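Zwischenbericht zum Vorhaben »Mehrwegsystem für die Gemeinschaftsverpflegung«
Berichtszeitraum: Februar bis August
Zuwendungsempfänger: Plistine gGmbH
Projektpartner: Nillow Logistik, Ingenieurbüro De Smet

1. Gegenstand und Stand des Vorhabens

Gefördert wird der Aufbau eines gemeinsamen Bestandes an Mehrweggeschirr für Kindertagesstätten, Schulmensen und Pflegeeinrichtungen im Verbandsgebiet. Das Geschirr wird zentral gereinigt, geprüft und in Transportkisten an die Ausgabeküchen geliefert. Der vorliegende Bericht behandelt die Arbeitspakete 1 bis 4. Arbeitspaket 5 (Übertragbarkeit) beginnt planmäßig nach Abschluss der Feldphase und ist hier nicht enthalten.

Zum Ende des Berichtszeitraums sind 88 Ausgabestellen an den Umlauf angeschlossen. Bewilligt wurde das Vorhaben mit einem Zielwert von 116 Stellen. Die Differenz entfällt überwiegend auf Pflegeeinrichtungen, deren Träger die hausinterne Freigabe der Hygienepläne noch nicht abgeschlossen haben. Eine Änderung des Zielwertes wird derzeit nicht beantragt.

2. Arbeitspaket 1: Sortiment und Materialauswahl

Das Sortiment wurde im Frühjahr nach Auswertung der Bedarfsmeldungen festgelegt. Vorgesehen sind Schalen und Becher aus Kunststoff in mehreren Größen sowie flache Teller mit Stapelrand. Auf Glas und Porzellan wurde wegen des Transportgewichts verzichtet. Edelstahl bleibt für Servierschüsseln zugelassen, wird aber von den Küchen selbst gestellt und nicht im Umlauf geführt.

Die Materialprüfung erfolgte beim Ingenieurbüro De Smet. Untersucht wurden Maßhaltigkeit nach wiederholter Reinigung, Verfärbung durch carotinhaltige Speisen, Kratzfestigkeit und Trocknungsverhalten. Zwei Werkstoffvarianten schieden aus, eine davon wegen Verzugs am Schalenrand, die andere wegen unzureichender Trocknung in der Fußrille. Die verbleibende Variante erfüllt die Anforderungen des Lastenhefts mit einer Ausnahme: Bei Tomatensoße ist nach längerer Standzeit eine leichte Verfärbung der hellen Ausführungen messbar. Sie ist hygienisch unbedenklich, führt in den Einrichtungen aber zu Rückfragen und vereinzelt zur Aussonderung einwandfreier Teile.
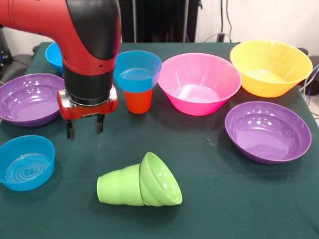
Für die zweite Beschaffungstranche wurde der Anteil heller Töne daher reduziert. Die Farbgebung dient im Umlauf ausschließlich der Unterscheidbarkeit im Speiseraum; eine Zuordnung von Farben zu Kostformen wurde geprüft und verworfen. Ausschlaggebend waren die Rückmeldungen der Küchenleitungen, nach denen eine Farbkennzeichnung für allergenarme Kost bei gemischten Lieferungen nicht zuverlässig eingehalten werden kann. Die Kennzeichnung von Sonderkost erfolgt weiterhin über Etiketten am Speisebehälter.

Die Ausschreibung der zweiten Tranche wurde im Juni veröffentlicht. Es gingen mehrere wertbare Angebote ein. Der Zuschlag ist erteilt, die Lieferung steht noch aus.

3. Arbeitspaket 2: Reinigung und Hygiene

Die Spülanlage am Standort Wavmont ist seit April im Regelbetrieb. Die Inbetriebnahme verzögerte sich gegenüber dem Zeitplan um 2 Wochen, da die Enthärtungsanlage nachgerüstet werden musste. Die Wasserhärte am Standort war in der Planungsphase anhand älterer Versorgerdaten angesetzt worden. Die Mehrkosten wurden innerhalb des Ansatzes für technische Ausrüstung aufgefangen.

Reinigung und Klarspülung erfolgen in getrennten Zonen mit anschließender Umlufttrocknung. Temperatur und Reinigerkonzentration werden kontinuierlich aufgezeichnet, die Aufzeichnungen liegen digital vor und können vom Zuwendungsgeber eingesehen werden. Abklatschproben werden von den Oberflächen der Schalen, aus den Innenseiten der Becher und von den Transportkisten genommen.

Im Berichtszeitraum wurden 169 Abklatschproben ausgewertet. Sämtliche Proben von Geschirrteilen lagen unterhalb des internen Warnwertes. Bei den Transportkisten traten einzelne Überschreitungen im Griffbereich auf. Die Ursache liegt nach derzeitigem Kenntnisstand in der Handhabung nach der Trocknung, vor allem in der Zwischenlagerung im Bereich der Rampe. Der Ablauf wurde umgestellt: Kisten verbleiben nun bis zur Beladung im reinen Bereich. Die Wirksamkeit der Maßnahme wird in der nächsten Probenserie geprüft.

Der Wasser- und Energiebedarf je Spülkorb liegt im Rahmen der Planung. Beim Reiniger wurde der Planwert überschritten. Der Anlagenhersteller hat die Dosierung im Juli neu eingestellt, belastbare Verbrauchswerte nach der Umstellung liegen noch nicht vor.

4. Arbeitspaket 3: Logistik und Bestandsführung

Transport und Rückführung obliegen der Nillow Logistik. Gefahren wird in festen Touren am Vormittag und am frühen Nachmittag. Die Touren wurden so geschnitten, dass verschmutztes Geschirr noch am Tag der Nutzung die Spülanlage erreicht. Für Einrichtungen mit Abendverpflegung ist dies nicht durchgängig möglich; sie erhalten verschließbare Rücklaufkisten und spülen grob vor.

Die Bestandsführung erfolgt auf Kistenebene. Eine Einzelteilkennzeichnung wurde im Vorversuch erprobt, der Aufwand stand jedoch in keinem günstigen Verhältnis zum Informationsgewinn. Erfasst werden Kistennummer, Ausgabestelle, Zeitpunkt der Auslieferung und Zeitpunkt der Rücknahme. Die Füllmenge wird bei Rücknahme durch Wiegen bestimmt. Das Verfahren erkennt fehlende Schalen sicher, fehlende Becher der kleinsten Größe hingegen nur, wenn mehrere Teile gleichzeitig fehlen.

Der Schwund ist ungleich verteilt. Schulmensen weisen höhere Verluste auf als Kindertagesstätten, wobei der größte Teil unmittelbar vor den Ferien anfällt. In Gesprächen mit den Schulen wurde vereinbart, vor Ferienbeginn eine zusätzliche Abholung einzuplanen. Sie wird erstmals vor den Herbstferien durchgeführt. Unabhängig davon ist die Umlaufreserve zu knapp bemessen. An Tagen mit Schulveranstaltungen mussten Becher aus der Reserve der Pflegeeinrichtungen umgebucht werden.

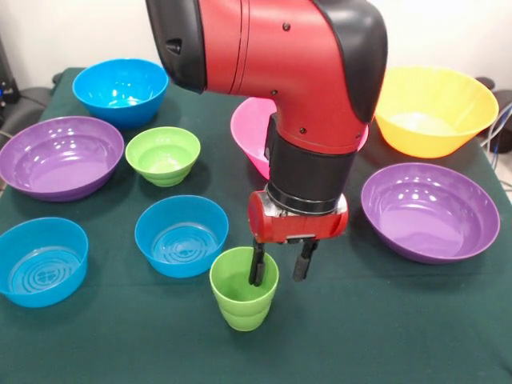

Arbeitspaket 4: Akzeptanz in den Einrichtungen

Die erste Befragung richtete sich an Küchen- und Servicepersonal. Abgefragt wurden Handhabung, Stapelbarkeit, Liefertreue und Verständlichkeit der Rückgaberegeln. Stapelbarkeit und Liefertreue wurden überwiegend positiv bewertet. Kritik betraf die Höhe der Kistenstapel bei Anlieferung und das Format der Lieferscheine, das für die Ablage in den Küchen ungeeignet ist. Beide Punkte sind mit der Nillow Logistik besprochen, die Lieferscheine wurden bereits umgestellt.

In den Pflegeeinrichtungen wurde zusätzlich die Eignung für Personen mit eingeschränkter Handkraft erhoben. Schalen mit breitem Rand wurden besser bewertet als steilwandige Ausführungen. Bei den Bechern wurde mehrfach ein Modell mit Griffmulde gewünscht. Ein solches ist im Sortiment nicht enthalten und wäre nur als Ergänzung in geringer Stückzahl beschaffbar. Ob die Beschaffung zuwendungsfähig ist, bitten wir im Rahmen der Prüfung dieses Berichts mitzuteilen.

Die Rücklaufquote der Befragung war in den Schulmensen gering. Die Ergebnisse für diesen Einrichtungstyp sind entsprechend vorsichtig zu lesen. Eine Wiederholung ist mit verkürztem Fragebogen vorgesehen, der während der Anlieferung ausgefüllt und direkt mitgenommen werden kann.

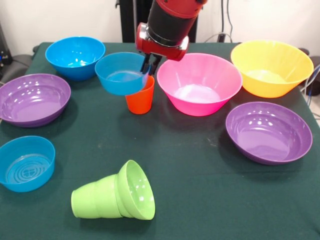

Parallel dazu wurden die Einweisungsunterlagen überarbeitet. Die ursprüngliche Fassung enthielt Angaben zu Reinigung und Chargenprüfung, die für die Ausgabestellen ohne Bedeutung sind. Die neue Fassung beschränkt sich auf Annahme, Lagerung, Rückgabe und Schadensmeldung. Sie liegt auch in einfacher Sprache vor.

5. Mittelverwendung

Der Mittelabfluss liegt unter dem Plan. Ursächlich ist im Wesentlichen die zweite Beschaffungstranche, deren Rechnung erst nach Lieferung fällig wird. Personalmittel wurden planmäßig verausgabt, mit Ausnahme der Stelle für die Datenauswertung, die verspätet besetzt wurde. Die Fahrtkosten liegen über dem Ansatz – bedingt durch Einweisungstermine, die wegen Schichtwechseln im Küchenpersonal wiederholt werden mussten. Der Ausgleich erfolgt innerhalb der Sachmittel und bleibt unterhalb der Grenze, ab der eine Umwidmung anzuzeigen wäre.

6. Abweichungen und Risiken

Das wesentliche Risiko betrifft den Anschluss der noch ausstehenden Pflegeeinrichtungen. Sollten die Freigaben nicht bis zum Jahresende vorliegen, verkürzt sich deren Beobachtungszeitraum so weit, dass ein Vergleich mit den übrigen Einrichtungstypen nur eingeschränkt möglich ist. Als Rückfallebene wurden Interessensbekundungen weiterer Kindertagesstätten eingeholt.

Ein weiteres Risiko liegt in der Auslastung der Trocknungszone. Sie ist an Spitzentagen der Engpass der Anlage. De Smet erstellt hierzu eine Durchsatzrechnung, deren Ergebnis mit dem nächsten Bericht vorgelegt wird.

7. Nächste Schritte

Annahme und Eingangsprüfung der zweiten Tranche
Probenserie Transportkisten nach geändertem Ablauf
Wiederholung der Befragung in den Schulmensen
Zusätzliche Abholung vor den Herbstferien
Auswertung des Reinigerverbrauchs nach Neueinstellung der Dosierung

Die Probenprotokolle, die Belegliste und der Fragebogen sind als Anlagen 1 bis 3 beigefügt.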